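Lornar Community Help
Home > Grippers and End Effectors > Faults and Stops
Gripper releases nested bowls too early, protective stop on the way down
Status: open
Tags: placing, contact detection, payload, shelf

Posted by qin_cell_b

We run a pick and place cell that moves plastic bowls between a table and a metal shelf. The arm is a six-axis cobot, the gripper is a two-finger parallel type, and the sequence runs from Nimus. The bowls are handled as a nested stack, gripped by the wall of the lowest one.

The fault is in the place step. The target is the shelf surface, under the top rail. The program approaches from the front, goes in below the rail, lowers until contact and opens. In 8 runs out of the last batch the controller reported contact while the stack was still at rail height, and the fingers opened there. Twice the stack fell. The other times it stayed on the rail, and the arm then went into a protective stop when it tried to retract along the normal exit path.

Log lines from one of the stops:

PLACE_DOWN start
CONTACT z true, force threshold exceeded
GRIP open
RETRACT start
PSTOP 2165 joint torque deviation, joint 4

What I have checked so far:

Finger pads replaced, no change.
Force threshold raised twice. The early release became less frequent, but the stack then pushed against the rail harder before the controller reacted, so I put the value back.
Shelf position re-taught with the pointer tool. The stored rail height was the same as before within the resolution of the pendant.
Payload entered as a single value for the whole job.

The fault does not occur with a single bowl. It occurs with stacks only, and more often in the afternoon than in the morning. I do not know if the time of day matters. The cell has light from windows on one side and the pose of the stack comes from a camera.

Is this a threshold problem or a position problem? I would prefer not to widen the approach, as the space under the rail is limited.

Posted by mk_retrofit

Sounds like bad calibration. Redo hand-eye and it should go away. We had 2165 all the time on an older arm and it was the calibration.

Posted by Finn Hamann

Code 2165 in your log is a consequence and can be left aside for now. The arm retracts along a path that assumes it is inside the shelf. If the gripper opened at rail height, that path passes through the rail or the stack, and joint 4 sees the load. The line to look at is CONTACT z true.

Contact detection in the Nimus place block compares measured force with the expected force of tool plus payload. It has no knowledge of what was touched. If the lowest bowl meets the top rail, the condition is met exactly as it would be on the shelf surface, and the block opens the gripper. So this is a position problem, combined with a missing plausibility check.

We have the same type of shelf in our cell, with bowls in a nested stack.

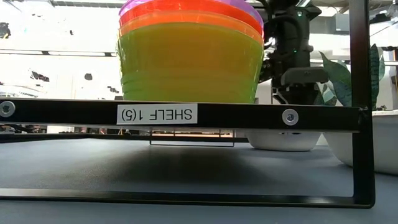
Stetumdale Automation Department, Handling and Grippers Group

The lowest bowl rests on the top rail, with the gripper just to the right of the stack. A force reading alone cannot separate this state from a correct place. The height can.

Changes I would make, in this order:

Add a height window to the place block. Contact is accepted only if the tool height is within 4 mm of the taught surface height. Outside the window the block must keep the gripper closed and raise a fault. Do not let it retry on its own.

Enter the payload per stack size. A single value for all sizes shifts the force baseline, and with a large stack it can trip the threshold during deceleration.

Use a separate exit path for the fault case: stop, wait for an operator, then move straight up at reduced speed with the gripper still closed. The standard retract must be locked out after a fault.

Check the camera pose against the light. Translucent plastic against a bright window is difficult for edge detection, and an error in the rim height goes directly into the grip height. Log the detected rim height for every run, morning and afternoon, and compare. If the values drift, put a screen behind the pick position or fix the exposure.

Regarding the threshold: leave it where it is. Raising it hides the fault and increases the force on the rail and on anything else in the way, including a hand. If your risk assessment was done with the original value, any increase means the assessment has to be repeated.

Until the height window is in place, run single bowls only. After a stop, isolate the arm before reaching in for the stack. It may be sitting on the rail with little support, and the fingers may still be under load.

The calibration suggestion above is not wrong in general, but a hand-eye error would normally show up with single bowls too.

Reply by qin_cell_b

Height window added and payload split by stack size. The first place outside the window raised a fault and held the grip as described. Rim height logging is running now. I will post the values when I have a full set from both halves of the day.

Views: 1566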